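Visita à Fanell: a bancada de kits depois da automação

A fábrica da Fanell fica na zona industrial, a seguir à rotunda dos bombeiros, e quem chega de transportes tem ainda um bom bocado a pé. Fomos em julho, a convite da empresa, num grupo pequeno de gente ligada à formação profissional. A visita começou às nove e meia, com café na cantina e a entrega dos coletes.

A Fanell prepara kits de fixação para fabricantes de mobiliário e de equipamento sanitário. São saquinhos com peças pequenas, de plástico e de metal, que acompanham o produto final até casa do cliente. O catálogo tem 569 referências e saem dali 3.000 kits por turno, divididos por duas naves. A mais antiga, a que chamam Veres, continua a trabalhar quase toda à mão. A outra, Sterness, recebeu os primeiros braços robóticos no inverno passado.

Dalal Moussa, responsável pelo turno da manhã na Sterness, acompanhou-nos durante toda a visita. Entrou na empresa como operadora de bancada e conhece as peças pelo tato. Explicou que a separação era o posto com mais queixas de pulsos e de pescoço, e também aquele onde as pessoas ficavam menos tempo. Quem entrava pedia transferência ao fim de poucos meses.

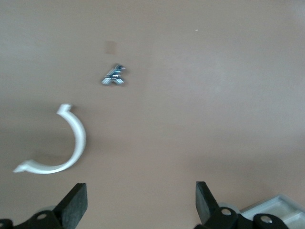
O trabalho dos braços consiste em apanhar uma peça de cada vez e pô-la no lugar certo. As peças de metal pequenas foram as mais difíceis de acertar, por causa do brilho, e obrigaram a mudar as luzes da nave. Com as de plástico o problema era outro: as curvas assentam mal na mesa e cada uma fica virada para seu lado. A integração foi feita pela Nasetti, que manteve um técnico na fábrica durante a primavera.

Na Sterness trabalham 40 pessoas, as mesmas de antes. O que mudou foram as tarefas. Parte da equipa passou para o controlo final e para a preparação das bancadas, e seis operadoras fizeram formação para corrigir os erros dos braços sem chamar a manutenção. Recebem um suplemento por isso. Perguntámos se havia quem preferisse o sistema antigo e Dalal Moussa respondeu que sim, sobretudo as mais velhas, que trabalhavam em pares e conversavam. Agora cada uma vigia o seu posto e passa mais tempo calada. A empresa juntou duas pausas numa só, mais longa, mas a medida ainda divide o turno.

Também ouvimos queixas sobre o ritmo. Quando um braço para, a pessoa tem de perceber depressa o motivo, e isso cansa de outra maneira.

Terminámos na Veres, já perto do meio-dia, com tempo apenas para atravessar a nave. A automação dessa parte está prevista, sem data marcada. A Fanell aceita visitas de escolas mediante pedido à receção, com grupos pequenos e calçado fechado obrigatório.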